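Teaching an Arm to Take Apart a Desktop
Project report, Azlan Mandagi and Ikhsan Mangundap
April 10, 2018

We started this in December with a much bigger plan (a whole computer, stripped to the last screw!) and by the second week we had talked ourselves down to processors and memory. That still turned out to be plenty for two people sharing a bench at the Skitmont workshop with everybody else's projects.

The arm can reach most of a motherboard easily. Getting the gripper down between a tall metal panel and the memory slots is another matter, and we spent a good many evenings just on the approach angle.
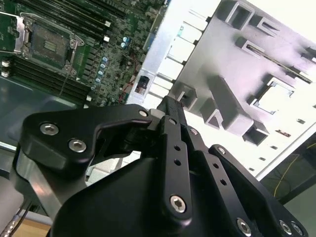 Figure 1. Gripper beside the board, with the CPU socket empty.

Our control program, which we named Flomer after a long argument, is 2204 lines at the moment, and I would guess a third of that is there to keep the arm from bumping into things. Every move goes first to a safe height over the case, then straight down, slowly. Ikhsan wrote the part that works out the height, and I wrote the part that ignored it the first time - sorry again, Ikhsan.

The case lies on its side on the slatted table with the side panel off, and our printed plate sits next to it, so the arm never has to swing very far. We use two views, one from the wrist and one looking over the whole table. 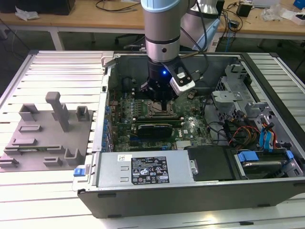 The plate itself went through 6 versions. Early ones had holders so snug that a chip would catch on the rim and tip, and then we opened them up too much and the chips slid around. Version six has a slight slope inside the rim, and a long slot for a memory stick, which we are both very fond of.

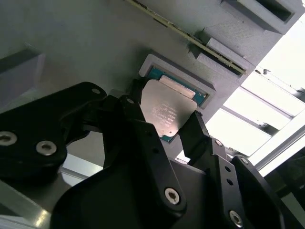 Figure 2. A CPU in the fingers at the plate, with another in the holder behind it.

We logged 129 placement tries on the last version. Most of the misses came from the chip turning a little in the fingers, so softer finger pads are next on the list.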